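How to fold a striped shirt (or any thin striped thing) so the lines come out straight

September 6, 2025
By Liv Brekke
5 min read

Quick one today, I have a pile waiting. People keep asking how I get stripes to sit straight after folding. Stripes help you, they're a ruler printed right on the cloth. You just have to use them.

What you need: a table. Smooth top is best, cloth slides on it instead of grabbing. Not the bed! Beds sag in the middle and everything comes out crooked. I folded on the bed for years and my mother in law, Borghild Rønning, refolded all of it when she visited in February.

Step one. Wipe the table. Dry it too. Crumbs end up inside the fold and you find them when you put the thing on.

Step two. Drop the piece down in a heap, don't try to lay it out perfect from the basket. Then look for an edge. Any edge. A hem is easiest, a collar is ok, a cuff will fool you because it turns the sleeve round on itself. Thin gray and white stripes are the hardest to read when bunched, they all run together, so go slow with those. 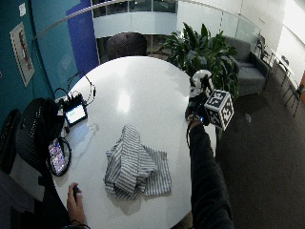 Once you have an edge, pinch it at two corners and lift. Let the rest hang for a second. Gravity does most of the untangling. Give it one shake, not ten, and lower it so the far end touches down first. Then walk the cloth towards you.

Step three. Smooth from the middle out. Flat of the hand, not fingertips. Check the stripes now. If they bend anywhere there is a wrinkle under there, or a sleeve tucked behind. Lift that part only, don't start over.

Step four, first fold. Pick one stripe about a third of the way in and fold along it. Follow that same stripe all the way down. If you wander to the next one you'll see it right away, it makes a little step. Back up and fix it before you go on.

Other side the same. Sleeves go back on themselves, straight down, so they lie inside the folded width. Long sleeves might need to bend twice.

Step five. Bottom up to the middle, then up again. Press with your forearm. Done. Flip it over and the stripes on the front should run top to bottom with no lean.

A few things that go wrong:

Fabric is slippery and the first fold opens up. Put something flat on it while you do the second. A book works, I use an old Kuroda catalog.

The stripes lean no matter what. Some shirts are just cut a bit off. Ivar Haugland has one where the side seam twists half way round to the front, no folding trick will save that. Go by the stripes and ignore the seam.

It's too creased to lie flat. Iron it, or hang it in the bathroom over night and try agian tomorrow.

If you're packing a suitcase instead of a drawer, stop after the side folds and roll from the bottom. Stripes don't matter so much then but the creases are softer.

Tea towels and pillow cases work the same way minus the sleeves, so good to practise on. Next time fitted sheets, Hạnh Trịnh has a method with the corners and she promised to write it down for me.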